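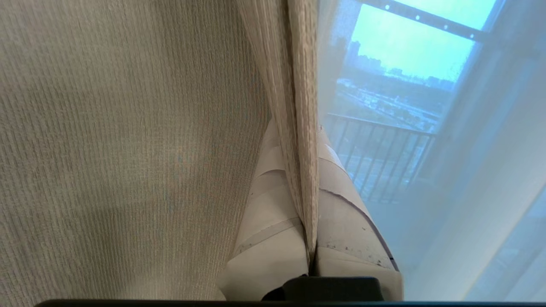 Slide 1: Getting your relatives on tape

Hi everybody, thanks for coming out on a Friday night. (Wait for the people at the back to find chairs. Don't start early like last time!)

I'm Nii Dankwa. I record old people talking. That's the short version, and it's what I tell people on airplanes. The long version is that I started with my grandmother, then did her sisters, then their neighbors, and now I have a closet full of hard drives and a family that goes quiet when I walk into a room with a bag.

Tonight is for anyone who has been meaning to record a parent or an aunt or the guy who ran the shop on the corner, and keeps putting it off. I want you to go home and do one. A bad one is fine.

Slide 2: The first tape

Play clip 1. Let it run until she laughs, then stop it.

So that's my grandmother, and what you heard under her voice was the refrigerator. I recorded her at the kitchen table, as that's where she liked to sit, and I was so nervous about the recorder that I never listened to the room. The fridge is on every minute of it. There's a great story in there about a ferry and a goat, and you have to lean in to get it.

I still love that tape. I wouldn't trade it. But I went back later to ask her for the goat story again, and she told a completely different one, with no ferry, and swore it had always been that way. You get the story you get on the day.

Slide 3: Pick a soft room

Curtains, carpet, a bed, a couch with too many cushions. Hard walls throw the voice around and you get that bathroom sound. A thick ribbed curtain pulled across a window does more for you than an expensive microphone, and it's already hanging there.

Clap test! Get everyone to clap once, on my count. (This hall is pretty bad. They'll hear it.)

Then tell them: do that at home, in each room, before you bring anybody in. Where the clap dies fast, put the chairs there. Ama Korletey did her father in a parked car with coats on the back seat and it's one of the best sounding interviews I've ever heard. He talked for nearly 2 hours and never asked why they weren't going anywhere.

Turn off the fan. Unplug the fridge if you have to, and leave your car keys inside it so you can't drive home without remembering.

Slide 4: What I carry

People always ask about gear, so get it over with quickly.

A Lauritsen recorder, the little one. Spare batteries. One clip-on mic and one that stands on a folded towel. Headphones, and wear them, even though you feel silly. My phone runs as a backup, face down, in airplane mode.

If all you have is the phone, use the phone. Put it on something soft, an arm's length from the person, and leave it alone. The whole first set of the Folo recordings was done that way.

Slide 5: Questions that work

Don't say "tell me about your childhood." It's too big, and you'll get the speech they give at weddings.

Ask small. Where did you sleep? Who was in the bed with you? What was on the wall? What did you do with your shoes when it rained? I asked an old man what his school smelled like and he was off, I barely spoke again until supper.

Bring an object if you can. A photograph, a cooking pot, a letter. Give it to them and shut up.

And the shutting up is the hard part. Count to 6 in your head after they finish. It feels like forever. Play clip 2 here - it's Kekeli Nyarko interviewing her uncle, and you can hear the gap, it's awful, you want to jump in and save him. Then he says the thing about his brother. If she'd asked her next question we'd never have had it.

(Pause after this clip. Drink some water.)

Slide 6: When it gets hard

Sometimes people cry. Sometimes you do. I ask them if they'd like me to stop the recorder, and I mean it, and my hand is already moving. Most say no. A few say yes and we have tea, and that's the end of it for the day.

Ask about permission twice, once before and once after. The after one matters more, because by then they know what they've said. I had a cousin ask me to cut a whole section about some land, and I cut it. Etornam still thinks I should have kept a copy. We argue about it every holiday.

Slide 7: Label it tonight

Please. Before bed. Say the name, the place and the date out loud at the start of the recording, too. Something like "It's December 1, 2023, I'm at the house in Fudedow, and I'm with my aunt." Then it can't get lost from the file.

I have a box of cassettes from Eluned Hughes, who recorded up and down Niltomlow for years, and more than half of them say "Tuesday." Beautiful tapes. No clue who's on them. She's been wonderful about sitting down with me to listen and guess, but she gets stuck too.

Two copies, in two different houses. Give one to whoever in the family never throws anything away.

Slide 8: Your turn

Hand out the question cards. There are 300, so let people take extras for their sisters.

Ask for a show of hands: who has somebody in mind? Okay, who has their phone number? Call them this weekend. Set a time. If you want company for the first one, come find me at the side table and we'll work something out, I'm around until April.

Questions now. If there aren't any, play the goat clip, the second version, and let it run out.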